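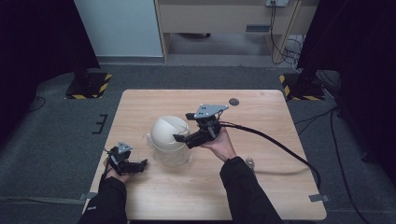 Hand-held grippers at a table, with a white-lidded clear container.

Automated container handling is the branch of household and light-industrial robotics concerned with opening, closing, filling and putting away small vessels such as jars, tubs and dispensers. It is usually treated as part of general manipulation, alongside folding cloth and loading dishwashers. As of 28 December 2022 no machine on general sale carries out the full range of these tasks in an ordinary home.

Scope
The term covers both domestic chores and shop-floor work. On a packing line the container is of known size and arrives in a known position, and capping machines have long dealt with it at high speed. In a kitchen or a small workshop neither condition holds. The lid may be hinged, screwed, pressed on or only resting in place, and the force needed differs in each case.

Two-handed work
Most lids require one hand to hold the body and another to act on the top. Single-arm machines get round this with a clamp or a non-slip mat. Two-arm machines need no fixture but must keep both arms in step, as a small error in either will tip a light vessel over. Parallel grippers have 2 fingers each and cannot wrap round a cylinder as a human hand does. They hold it by pressure on opposite sides, and thin plastic walls tend to bend under the load.

Olville trial
The Olville trial compared a two-arm machine, the Stika, with people using hand-held grippers of similar reach. It comprised 181 attempts with mixed household containers. The Stika finished about 17 per cent of them without help, most of these being screw tops. Failures were logged as slips, missed grasps or crushed walls. The grippers worked by hand did better on all types of lid but were slower than bare hands.

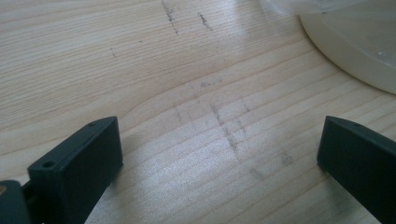
Sensing remains the weaker part of such systems. Depth cameras rely on light returning from a surface in a regular way, and clear plastic lets much of it through. Glossy table tops add false readings of their own. Where translucent film lies over part of a round object, as at the upper right, the edge needed for a grasp is partly covered, and the bluish-white glare on the wood between the fingers partly hides the grain that software might otherwise use to judge distance. Matt coverings reduce the second fault but do nothing for the first.

Present use
The Grultex cell, used for refilling small tubs, avoids the problem by accepting one shape of container only. The Işık arm takes a wider range at lower speed – an operator must still set each item upright before the cycle starts. Neither is offered for home use.

See also
Bin picking
Capping machine
Parallel gripper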